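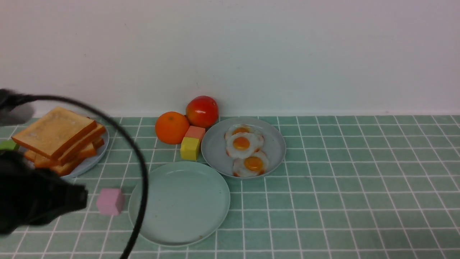 Running the breakfast bench for open day is my favourite job at Trosier, so I've written up how I do it for whoever's on next. Read the lot before you power anything up! Get your food and plates down first. I keep the toast on its own plate and the three fried eggs on another, with the mint-green plate left empty toward the front for serving. The coloured cubes go in among it all, and I like a couple tucked in by the orange and the tomato, where the arm has to be a bit choosy.

Setting up

1. Wipe the green tiles and let them dry.

2. Home the arm from the Olum panel. Wait for the steady light – it can take 25 seconds and it feels like longer.

3. Load program 14 and run it once at slow speed with no visitors at the rope.

4. Check the cable through the whole reach. It needs enough slack to arc over the plates without dragging one along.

5. Let people in and have Tia Hollis or me on the stop button.

CAUTION: Hands off the bench while the arm is live, even if a cube ends up on the floor. Press stop, then pick it up.

Note: If the panel shows 1558, the gripper's lost its zero. Go back to step 2.

Kids always ask to drive. Slow speed only, one at a time, and Salma Hajji has the spare pendant in her drawer.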